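Student Work > Robotics Lab > Term Reports
Filed under: Teleoperation, Manipulation

Sealing envelopes by demonstration: what the operator sees
Edit Szilágyi and Vlasta Danko, Stisevville
17/02/2019

Our assignment was to teach a two-armed station, which the lab calls Major, to glue paper envelopes by driving it remotely and saving each run. The handout says that a person who can do the job by hand can show it to the robot. We doubted this in October and we doubt it more now.

The table carries two arms on a common front rail, each with a small camera at the wrist. One of us drove both arms while the other kept the log. We left the vase of flowers and the green glove at the back of the table, on the theory that a policy trained on a bare table learns mostly about bare tables. Whether the clutter helped we can't say. We never trained a version without it, and we should have.
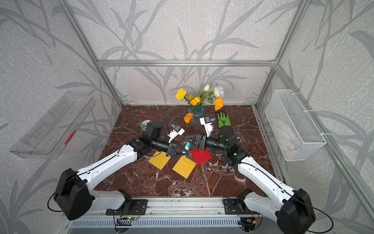 Reach was the first problem. The two grippers share the middle of the table, and a careful driver spends most of a run keeping them apart. A person gluing paper lets one hand cross over the other all the time. Our demonstrations contain almost none of that, so what we recorded is how a nervous driver behaves.

The second problem was paper. An envelope lying flat gives a gripper very little to hold, and through a wrist camera the driver can't judge height well. Vlasta learned to watch where the fingertips came near the lower edge of the red envelope - a trick that depends on the light and that we could not put in the instructions. 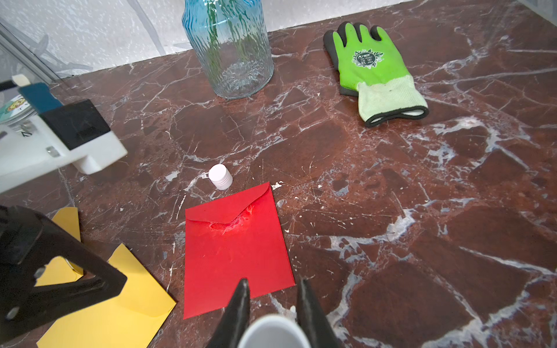 We logged 40 runs and kept them all, including the bad ones. The Todulum recording software gave us 1033 usable clips after cutting. That sounds like plenty until you notice how many show an arm waiting for its driver to decide something. The usual advice is to trim the pauses. We did it for one batch and got a jumpy arm, which may or may not be related.

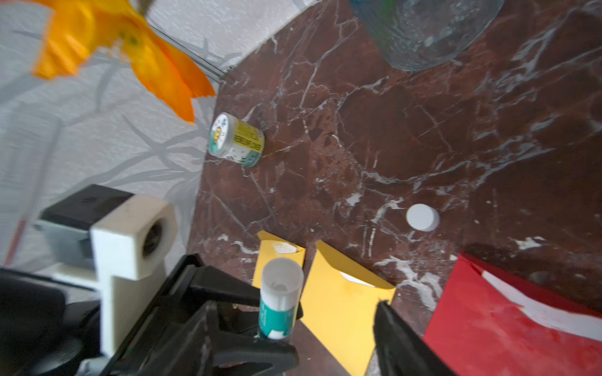 Fig. 3. Wrist view with the uncapped glue stick, yellow envelopes and red envelope.

The glue stick has its own section in our log. It is easy to see and stands upright, but a small change in grip changes the angle at which it would meet the paper. By hand you feel this and correct it. Our controls send nothing back to the fingers, so the driver corrects by eye, late, and the late correction goes into the data as if it were part of the skill.

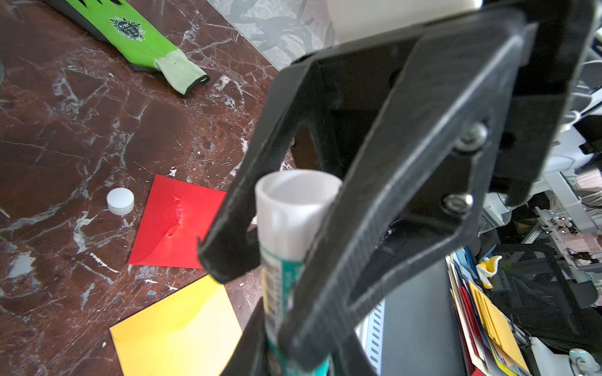
We would not call the method a failure. Picking up the stick is a fair thing to teach this way. Spreading glue evenly is another matter, and we don't believe more clips alone will fix it. Before recording again we want force readings in the log and a second driver on every task, with the two sets of runs kept in separate folders.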